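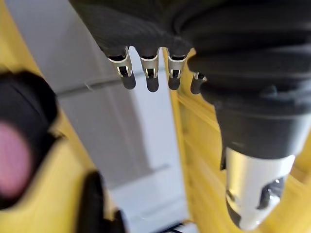

Kelari Method Helps Humanoid Robot Recover From a Poor Grip

PASTSTEAD, 24th June — The Paststead robotics group has published first results from Kelari, a training method that teaches a two-armed humanoid robot to notice when its grip on a part is going wrong and try again without putting everything back to the start.

The robot works at a bright yellow shelving unit and handles molded parts. Parts like these are awkward for a robot hand. The curved surfaces leave few good places to hold, and a grip that looks fine from above can be badly off at the fingertips.

Most training data in this field comes from clean attempts, with the failures thrown out. Kelari keeps them! The group recorded 1,946 attempts, and 718 of those included a slip, a missed edge or a part held at the wrong angle. Each was marked at the moment the trouble began, and the robot's controller was trained to spot that moment and choose a new approach from wherever the hand happened to be.

In testing, the controller trained this way finished more of its shelf tasks than one trained on the clean attempts alone. The biggest gains came on parts that had to be turned before they could be placed, and those were the ones the group had been most worried about.
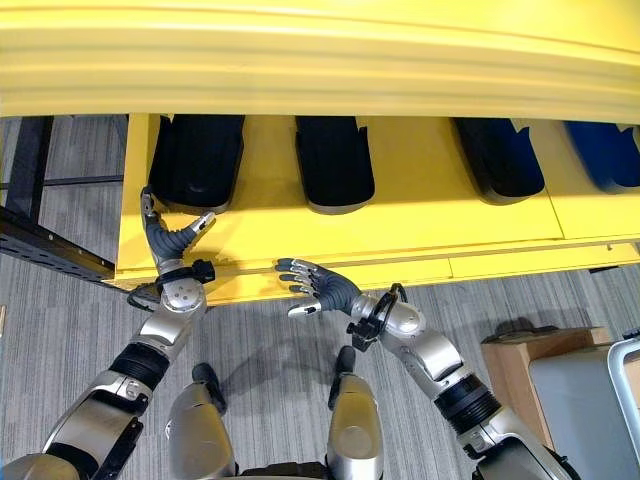 The robot's hands near the row of rounded pads on the yellow platform.

Views from the head and the wrist are used together. The head view tells the controller which part to go for and where the other arm is, while the wrist view takes over for the last stretch, when the fingers themselves block much of what the head can see. Switching off the wrist view during testing wiped out most of the improvement, a bigger effect than the group had expected.

There is plenty left to do. Kelari still struggles when both hands lose their hold at once, and it has been tried on only five part shapes so far. A second round of tests with the engineering firm Nerier is planned for December, on a different shelf layout and with parts the robot has not handled before.

The full paper, the marked recordings and the training code are free to download from the Paststead project page, under the name Bagheri, the group's shared data library. Other labs are warmly invited to try the method on their own robots — and to send back the attempts that go wrong.

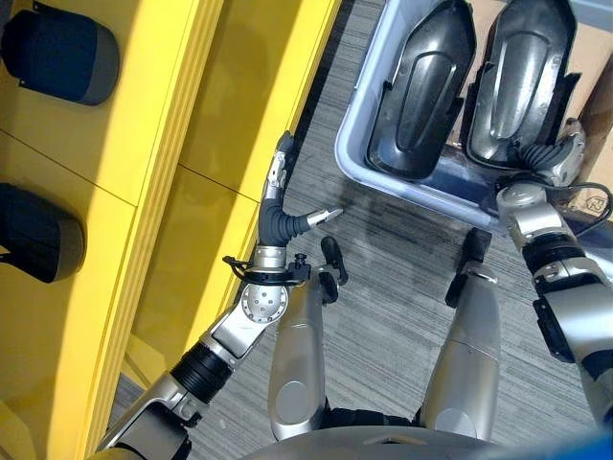
Evie Inskip

Press contact for the Kelari project, Paststead. Interview requests and questions about the recordings can be sent through the project page.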